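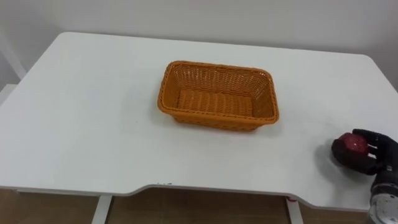 Week 6 handout: blurbs, reviews and the word "important." The back cover of Stillside calls it a fearless novel about grief. Fearless how? Before you repeat a word like that, find the page that earns it. I tried and found one, page 147, where the sister stops answering letters. Praise with no page behind it is an orange woven basket on a white table – nice to look at, and you could say the same thing about any book.

Read to page 156 of Barasa for next time. Skip the introduction. 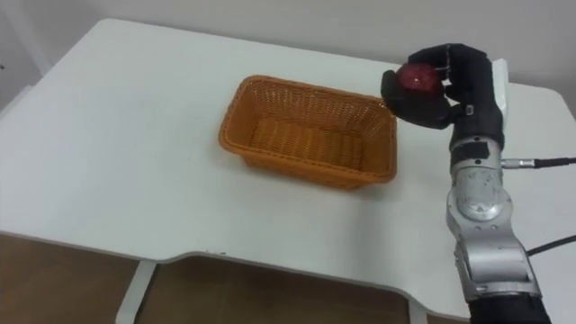
Symbols come next, and I have my doubts about them too. Reviewers of Hinow keep finding Eden in the orchard chapters. Maybe. A red apple held up beside a basket can be fruit, and a writer is allowed to mean fruit. If you claim more, quote the sentence that makes you think so.

Due in June: 200 words on one blurb from the Flirach list. Say whether you believe it.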